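Lundi 11 août 2025

Kamala Shetty m'a redemandé la semaine dernière la liste des règles que nous suivons avant de lancer une série sur le bras. J'avais promis de la mettre au propre en février. Je le fais donc maintenant, dans l'ordre où je les applique. Cela vaut pour notre cellule Flulteo avec la caméra au poignet. Pour la cellule Mukano il faudra adapter, les vitesses ne sont pas les mêmes.

La première règle concerne le fond. On commence chaque série par une vue à vide, plan de travail et mur seulement, et on la garde dans le dossier avec la fiche de réglages.

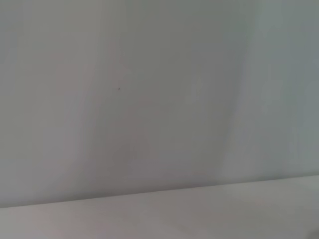
Je tiens à cette étape parce qu'elle a longtemps été sautée chez nous. On vérifiait la pince, l'arrêt d'urgence, la charge déclarée, et on partait. Or un seuil de détection réglé trop bas s'accroche au premier détail venu, et un mur gris clair en a presque toujours un : le petit point sombre à gauche suffit. La consigne est de noter ce genre de marque sur la fiche, sans la gommer au montage. Même chose pour les écarts de teinte, ici un peu rosés d'un côté et plus froids de l'autre. On ne corrige pas la balance des blancs en cours de série.

Deuxième règle, la vitesse. Pour tout nouveau programme, premier passage à 5 % et main sur l'arrêt. Deuxième passage à 33 %. On ne monte au-delà qu'après signature de la fiche par une deuxième personne. Ce n'est pas très agréable quand on est seul le vendredi, mais dans ce cas on attend.

Troisième règle, les objets sombres et de forme irrégulière. Sur une surface pâle ils se détachent bien, donc on a tendance à leur faire confiance. Le contour est facile à trouver, le point de prise beaucoup moins. On demande :

- au moins deux angles de vue avant de définir la prise ;
- pas de prise sur une zone brillante, tant qu'on ne sait pas si c'est un reflet ou un jour dans la matière ;
- une approche lente dès que l'objet sort du champ d'un côté.

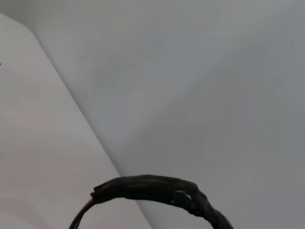 *Arceau noir sur fond clair : crête épaisse et bosselée, branche gauche plus fine, petit reflet à droite.*

Pour une forme comme celle-là, je considère que la vue ne permet pas de décider seule. Les deux extrémités sont hors champ, il faut reculer et reprendre.

Dernière règle, l'archivage. Le dossier porte le numéro de série (le prochain sera le 1016), la version du programme et les initiales des deux signataires. On garde tout, y compris les essais arrêtés. Fusemico, notre outil de suivi, limite le champ commentaire à 42 caractères, alors les remarques plus longues vont sur la fiche.

Il me reste à écrire la partie sur le changement de pince. Kamala a des notes là-dessus, je les ajouterai quand elle me les aura envoyées.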